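Sunday, nearly ten at night

Set the table for real tonight, for the first time since we moved in. Green tray, white plate, big white table, me fussing over all of it like the queen was coming.

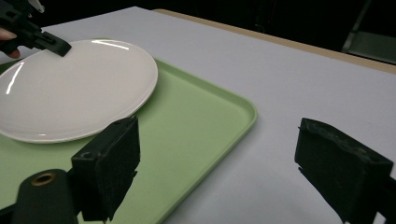
So the supper. Tymofii came at six with a bag of pears and his own folding chair (he remembered we only have three!), and Kastriot made the bean soup, the thick one, which he will not let me salt. I did bread and the cabbage thing. I had a plan where everybody got a tray, all very civilized, but I only own the one in that color, the pale minty one, so it ended up in the middle with the pears on it and looked pretty good there, if I say so myself.

I do love those plain plates. I went back and forth for weeks over the ones with the blue rim at Whitlock -- $109 for the set, and I had them in the cart twice -- and in the end I went home with the plain white ones for $31 and have not missed the blue rim once. Soup looks better on white anyway. Well, soup was in bowls. Bread looks better on white.

Tymofii told the long story about the ferry to Zotuva again and I laughed in all the same spots. Kastriot did his impression of the ticket man, and then they got into it over which year it was, and I just ate pears and let them go. We sat until it was dark out and I hadn't even turned the big lamp on.

Washing up took forever, but I didn't mind, I had the radio. I still haven't found the right spot for the tray. It's too long for the cupboard by the sink and it slides down if I stand it behind the toaster. Maybe on top of the fridge? Mama kept hers on the fridge with the bread bag on it and it was always right where you wanted it.

Things for this week: felt dots for the chair legs, another lamp for the far end of the table, call Korberg about the drawer that sticks. And ask Kastriot what goes in that soup besides beans, he got very vague when I brought it up.

Two pears left. One is for breakfast -- the other I'm eating right now in bed, over a paper towel.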